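The choir that rehearses before breakfast

Zanele Du Plessis begins her working day at half past six in the morning, when the first singers come up the stairs with their coats still buttoned. By seven there are 26 of them in two rows, humming on one note. She does not use the piano for this part. "If I give them the piano, they lean on it," she says. "I want them to lean on the person next to them."

The choir is called Utano and it has existed for 13 years. It started with nurses and bakers, people who finished work when others were getting up, and the early hour has remained although most of the singers now have ordinary jobs. They sing for an hour and then leave for the bus. In June they will give their longest concert until now, with a new piece in three parts which Du Plessis has written for them.

I asked her how she came to conducting, and she laughed and said that she came to it by the back door. She studied the cello, and for some years she played in the pit of a small theatre in Wandetti. One winter the chorus master became ill before a premiere and the director looked around for anybody who could beat time. "I was sitting nearest to the exit, so he caught me as I was going home. I knew the score only from below, from the cello line. I had no idea what the altos were doing. So I asked them, and they told me, and this is still how I work."

She asks the singers many things. During the rehearsal which I attended she stopped after almost every phrase, and more often with a question than with a correction. Where do you breathe? Which word is the heavy one? A bass with a grey beard answered that for him the heavy word was "river", and the whole row tried it his way. It sounded better, I thought, though Du Plessis made them sing it once more with the weight on "home" before she decided. They kept "river".

The new piece is called Turkier, after the street where she lived as a student. The text comes from letters which she wrote to her mother at that time and got back in a shoebox much later. "They are not good letters," she says. "I complain about the heating. I ask for money. But there is a rhythm in complaining, and it is very good to sing." The first part uses only the greetings, the second only the complaints. The third has no words at all for a long time, and then one sentence, which she asked me not to print before the concert.

For composing she needs much longer than people believe. Turkier took roughly two years, with a long pause in the middle when she threw away the ending and could not find another. She writes by hand, in pencil, and tries every voice herself, also the basses, one octave higher. "My neighbours have heard the tenor part more often than the tenors," she says.

We continued our talk when the singers had gone. She had brought tea in a flask and drank it quickly – there were pupils waiting for her at nine, and she still wanted to mark the breaths in the second part.
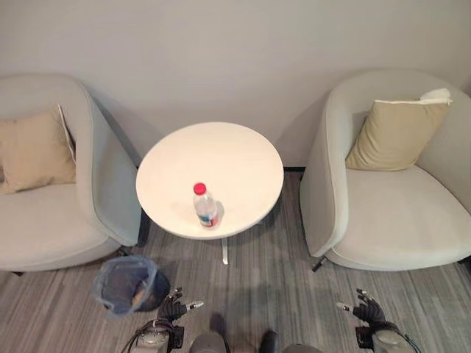 Does a person need to read music to join the choir?

"Reading helps, but I never ask for it. Half of the sopranos learned everything by ear. I record each voice slowly and they listen to it on the way to work, and after a few weeks they know it better than the ones who hold the paper. What I do ask is that they come every time, and that they are on time. With a start at seven, this is already a kind of audition."

She has taken the choir to a competition once, and does not plan to do it again. They were placed near the end and the jury wrote that the vowels were uneven. Du Plessis agrees with the jury. The singers come from many places and they bring their vowels with them, and she corrects these only where the chord suffers. In the second part of Turkier there is one such chord, on the word "cold", and they have worked on it since the winter. "It is nearly there," she says. "The altos are too polite. They wait for each other."

After June she would like to write something short, perhaps for two voices and cello, and play the cello herself. She has not practised properly for a long time and the instrument needs new strings. She wrote this down on the back of the alto part while we were speaking, so as not to forget it.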